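Flonel pod kit tastes burnt after 2 days, is it me or the coil?

Posted in: Vaping Hardware Help
Viewed 3387 times

skosberg_fan
Hi everybody, first post, so please be gentle with me! I smoked for 22 years and finally picked up a Flonel pod kit in October after a very patient lady at the Reltance shop let me hold just about every device in the case. I love the thing, it fits in my shirt pocket and the draw is nice and tight, a lot like what I was used to. But I am on my third pod now and every single one has started to taste like burnt toast by the second day. The first pod I figured was a dud. The second I blamed on the juice (a custard from Güneş that I could honestly eat with a spoon). So for the third one I bought a plain menthol from Skosberg, and wouldn't you know it, same burnt toast, a little mintier. I fill it, I pop it in, and I go. My sister-in-law thinks I should send the whole kit back, but I've gotten attached to it. Am I doing something wrong, or did I get a lemon?

mellowcloud
Welcome, and congratulations on putting the cigarettes down, that is the hard part and you've done it! I don't think you got a lemon. The bit that jumped out at me was "I fill it, I pop it in, and I go." There's cotton inside that pod, and when it's brand new it's bone dry. If you fire it before the juice has soaked all the way through, you scorch the cotton, and once it's scorched the taste never leaves, no matter what you put in there afterward. Fill the pod, stand it upright on the counter, and go do something else for ten or fifteen minutes. I usually fill mine right before I make supper. Then take a few pulls without pressing the button before your first real one.

The custard won't be helping either. Sweet dessert juices leave gunk on a coil a lot faster than fruits or menthols do, and if yours is 80 percent VG it may simply be too thick for those little wick holes. Look on the side of the bottle. Something closer to half and half will wick much better in a small pod, and you can save the thick stuff for a bigger tank if you ever get one (you will, we all do!).

One more thing, and then I'll let you get on with your evening. If you were a heavy smoker you may be taking puff after puff after puff, the way I did my first winter. Give it a little rest in between so the cotton can catch up.

drip_n_drop
turn the wattage down. mine came set on high out of the box and it cooked everything. low is fine for menthol

porchvaper
Agree with both of the above, though I'd add that you shouldn't let the juice get under the fill line. I top mine up when it's down to a third and my pods last me a good week, sometimes longer if I'm being stingy. Also wipe the little metal contacts on the bottom with a dry tissue whenever you have the pod out. Juice collects there and the device starts acting strange, blinking at you and so on, and then people throw away a perfectly good pod.

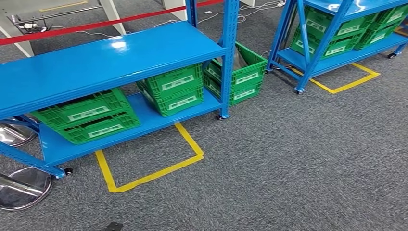

And do hang on to your receipt. If you soak a fresh pod properly, turn the power down, and it still tastes burnt by the second morning, take it back to the shop and ask them to try one of their own pods in your battery. Mine did that for me once without any fuss, and I was in and out before my coffee got cold.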